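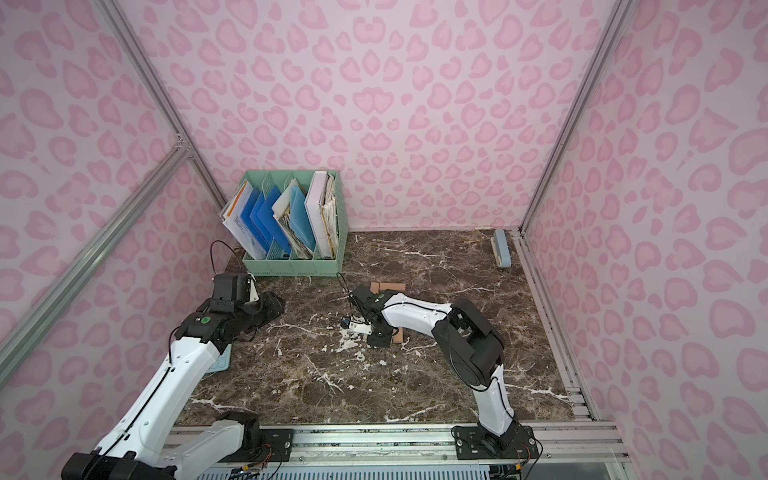

How long do I really need to keep old household paperwork?

Posted by papertrail_1124

I'm trying to get rid of paper and every list I find online says something different. One says keep bank statements a year, another says seven, and a third wants me to buy a fireproof box before it tells me anything. I have utility bills going back 8 years, pay stubs, tax returns, and manuals for appliances I no longer own. A scanning service called Durkico quoted me $200 to digitize the lot and shred it. That sounds like a lot of money to look after things I'll never read. Is there any real reason to keep most of this?

Wrenfield

Most of it can go. For US federal taxes the usual advice is three years from when you filed for the return's backup papers, longer if you left out a lot of income or claimed a loss on bad debt or worthless securities. I keep the returns themselves forever. They're thin.

Utility bills: toss them once the next one shows your payment, unless you deduct a home office. Pay stubs can go after you've checked them against your W-2. Keep anything about buying or improving your house for as long as you own it, plus the tax years after you sell. People throw out the receipt for a $900 water heater or a new roof and then can't show what they spent. Whether a given job counts as an improvement is a separate argument, so keep the receipt and have the argument later.

I'd skip the $200. Ask them what happens to the scans if they close. I asked a similar outfit and got a brochure.

mossy_gate

just scan everything with your phone and burn the rest, never had a problem in my life

Tallow77

I wouldn't burn everything. Birth certificates, titles, wills, military discharge papers – a phone scan won't do when an office wants the original or a certified copy. And "never had a problem" usually means never been audited.

I'm also doubtful about relying on the bank's website. Mine only went back so far, and when I closed the account my login went with it. Download the PDFs before you close anything.

For the manuals, search the model number first. I found my Winus dishwasher online in a minute. The Clornum dehumidifier had vanished completely, so that booklet stays. Check your state's tax rules too, as some go longer than the federal three years.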